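About Hatix

Hatix was set up by Katherine Tello in October, in one room with a wooden table. We gather examples for robots that learn by copying. An operator moves the arm through a household task and we record every run – the poor ones too, marked as such. There are 8 of us, and our first set, Murkine, covers 19 tasks.

At the table

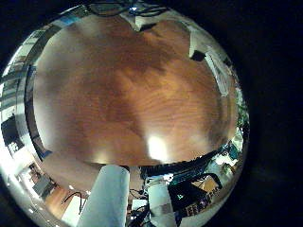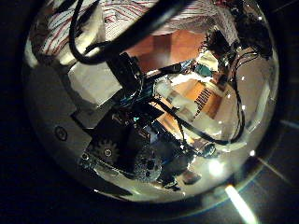
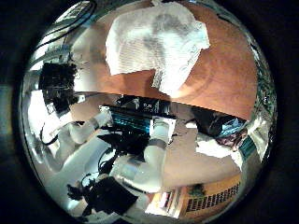 Pagano wrote to us that the failed runs had been more use to them than they expected, and asked for more.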